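May 23, 2019

Bench notes, cups and holders

Continued with the drinkware today. I wanted to finish the comparison of the mug trees before the box from Dritevard goes back to the store room, because in December we lost two pieces that way and I had to write the list again from memory.

The Lindgren tree is nice to look at but I am still not content with the foot. With one heavy mug on the top peg it leans, and with 4 mugs on one side it falls. I put 900 g on the lowest peg and there it stayed quiet. So the height of the load matters more than the weight, as we expected.

Small cups are another question. The light blue plastic one weighs almost nothing and does not disturb any tree, wherever it is placed.
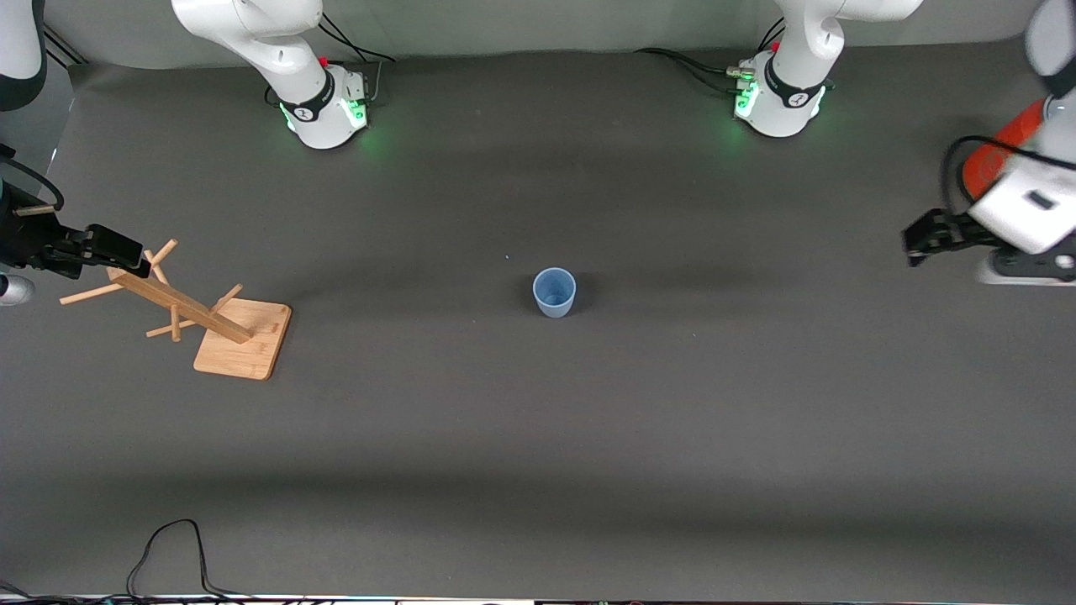
One colleague objected that a wooden tree should never be judged with plastic cups at all, as people buy it for stoneware, and asked that the next table has a separate column for each. I agree with this. I will also write down which peg was used, which I forgot for the first 8 trials.

Still to do:
- measure the foot of the Lindgren again, with the calliper and not with the ruler
- try a felt ring under the foot, 100 mm wide if we have it
- ask Cenden if they sell the pegs separately

The tree must lie on its side when we measure the pegs, otherwise the reading is always a little too long. I lost half an hour on this before lunch.

The Dekard rack stays for the next entry. Its box is under the window, please do not open it yet.

Recent entries
Felt and cork under wooden feet
Washing the plastic cups: which labels survive
Dritevard box, contents list (second version)
Peg angles, first measurements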